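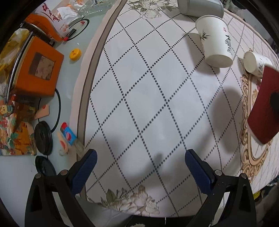 Publié en juin
Par Baptiste Gilbert

Austra Tamošiūnaitė m'avait prévenu au téléphone : « Venez vers seize heures, mais ne mangez rien avant. » J'ai obéi, et j'ai bien fait ! Elle habite au deuxième étage, rue de la gare à Flernport, et on sent la brioche au pavot dès le palier. Tous les jeudis, sa porte reste ouverte aux voisins pour le café, et ça dure depuis des années.

Première chose que je lui demande : pourquoi des gobelets en papier chez quelqu'un qui possède un vaisselier plein à craquer ? Elle lève les yeux au ciel. « J'ai essayé la porcelaine. La première année, j'ai fait la vaisselle jusqu'à minuit. La deuxième, il me manquait des anses partout. Alors les tasses de ma mère sont à la retraite, et moi je vais chez Tresari acheter des gobelets par 100. »

Elle les choisit quand même avec soin. Pas de blanc uni, surtout, elle trouve que ça fait hôpital. Elle aime bien ceux avec la feuille de bambou et les caractères noirs tracés comme au pinceau. « Je ne sais pas les lire ! Sreekumar prétend que c'est une recette de soupe, mais Sreekumar prétend beaucoup de choses. » Et les rouges ? « Les rouges, c'est pour quand je n'ai plus des autres. »

La nappe, en revanche, elle en parle avec un sérieux de notaire. Fond clair, petits points noirs qui se croisent en losanges, de grosses fleurs pâles, et puis ces volutes beige et or qui font comme un cadre de miroir. Moi je trouve ça un peu chargé (je le lui ai dit, elle m'a resservi de la brioche sans répondre). Elle l'a trouvée au marché de Tunen, en discutant le prix. « Il en voulait plus de 5 euros, je suis partie, il m'a rappelée. Je fais toujours semblant de partir. »

Vers dix-sept heures, Şükran Bayram monte du premier avec une assiette de feuilletés au fromage. Elle vient depuis le début ou presque, et elle a son avis sur la table. « Les gens posent leur gobelet n'importe où, ça roule, on ne sait plus lequel est à qui. Je leur dis d'écrire leur nom, personne n'écrit. » Austra hausse les épaules : « On en reprend un, voilà. »

Je leur demande ce qu'on se raconte, le jeudi. Les deux se regardent. « Le chauffage », dit Şükran. « Les enfants des autres », dit Austra. Il y a aussi eu l'hiver où l'ascenseur était en panne et où elles descendaient un thermos à Mme Grigaitė, au rez-de-chaussée, 54 marches à l'aller et autant au retour - Austra les connaît par cœur et les compte encore en lituanien.

À 67 ans, elle n'a pas l'intention d'arrêter. Elle voudrait seulement une deuxième table, pliante, pour le couloir. Walid Khasawneh, le voisin d'en face, lui en a promis une qui dort dans sa cave. « Depuis Noël, il me la promet. Écrivez-le, il lira peut-être. »

C'est écrit, Walid.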